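Two-Arm Garment Handling: Student Project Gallery
Pullwood Robotics Club, bench 3

Posted Sep 16, 2021

The garment project is a one-year assignment in the club's manipulation track. Students work on a two-arm station and are asked to produce a controller that takes a shirt on a hanger and places it on a rod. The task was picked by Benedito Paiva, who runs the track, as a follow-on to last year's towel folding. Cloth on a flat table can be handled with one contact at a time. A shirt on a hanger has a rigid part and a soft part that move at different rates, and both arms have to be planned together.

Each team gets the same bench layout: a metal rack behind a white work surface, one arm on each side, and a set of garments in different fabrics. Arm base positions are fixed for the season. Rack position is not, and teams are expected to recalibrate when it has been moved. The rod is seldom exactly level, so its angle should be measured at both ends and entered in the station file before any run.

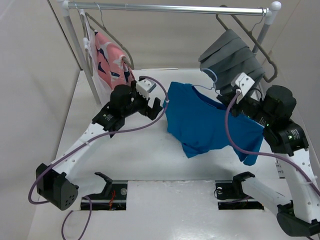 The approach phase takes up most of the student hours. A gripper that comes in too low pushes the fabric ahead of it and changes the shape the planner was given. One that comes in too high meets the hanger before the cloth. The current method sets a standoff pose for each arm, holds there until both report ready, and then closes the remaining distance at reduced speed. The ready check was added in April by the Kamata team and has since been copied into the shared code.

Garments already on the rod count as obstacles. Thin fabrics are entered in the model as a box larger than the cloth itself, which costs some reach near the rod ends but keeps the wrists clear. Sebastião Medeiros wrote the box generator and maintains the list of offsets by fabric type. Teams who find a bad offset should send him the run number and the fabric, not a corrected value.

Cable routing is checked at the start of each session. The cable must have enough slack for full wrist rotation and must not catch on the gripper or on the hanger hook. Ties are to be placed on the links only, clear of the joints.

Training data for the learned controllers stands at some 3,000 teleoperated episodes, recorded by 12 students. Of the episodes reviewed last week, 34 were rejected, mostly for a late start of one arm. Rejected runs stay on the Ploline server under their original numbers.

The next review is at the Vovodville workshop. Teams should bring their station file, a printed joint limit table and the log from their latest complete run. Bench time is booked on the sheet by the door.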